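Print | E-mail
Puspita Pillai
October 1, 2025

So the trade delegation is going to Bredaren in January after all! I had it down as dead once the tariff talks stalled.

Two days of meetings, 54 companies signed up, and Verkham is the one everyone wants to sit next to. They've been hinting at a plant over here for ages — I'll believe it when I see a signature.

Hường Đồng thinks the tax break is the real draw. I think it's the port (we've been arguing over lunch all week).

12 comments | 31 shares

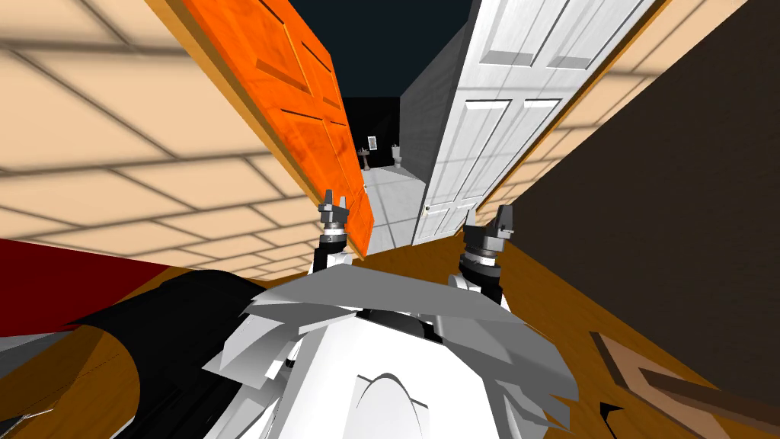 The number to watch is jobs. Fivodus is promising 1,000 if the permits come through, and I'd love to know how many of those are full time. I'll try to ask on the way out of the signing room, though if the hallway's as narrow as this one, with that crazy tilt, I'll be lucky to get one question in. More once the schedule's out.

4 comments | 9 shares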